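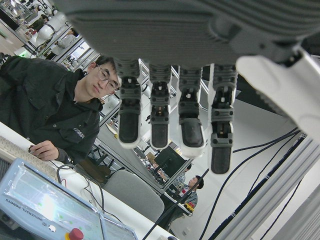 The robot hand at Hjaltested, seen from the camera at its wrist, with a team member at the workbench.

The robotics lab at Hjaltested has passed a mark it has been chasing since February: 3,255 recorded examples of a robot hand picking things up, turning them over and putting them down again. The collection will be used to train Evo, a learning system that Lillemico and its partner Wumix hope will one day handle everyday objects it has never met before.

"We had a cake on Tuesday, and then we went straight back to recording," said Auður Grímsdóttir, who leads the project for Lillemico. "Everyone wanted to see the next one go in!"

Each example starts with a person. An operator guides the arm and fingers through a short task, such as lifting a mug by its handle or moving a sponge from one tray to another, while the system stores the position of every joint along with video from the wrist. Most recordings last under 30 seconds. Someone then checks the video, writes a plain sentence saying what was done, and files it with the others.

It can be slow going. Operator Laine Ramanauskas spent her first week learning to pick up a teaspoon, and she still keeps her favorite attempt, in which the spoon ends up standing in a roll of tape. Clumsy tries like that one are kept too, marked as misses, so that Evo gets to see how a grasp goes wrong as well as how it goes right.

The fingers are the part that has the team most excited. Earlier work at Hjaltested used a simple two-jaw gripper, and 900 examples from that period remain in the archive. With a full hand, operators can roll a pen across the fingertips or hold a jar steady while the thumb does the pushing, and those are the motions Evo has had the least chance to study anywhere else.

Esben Brøndum of Wumix, who wrote the recording software, said the wrist view has been a wonderful surprise. It catches the last little adjustments before contact, which the cameras across the room tend to miss. His next update will let operators redo a single step without starting the whole task over, a change they have been requesting for weeks.

The lab plans to add 700 more examples before the first full round of training, this time with soft items such as socks, bread rolls and tea bags. Ramanauskas has already asked to go first with the socks.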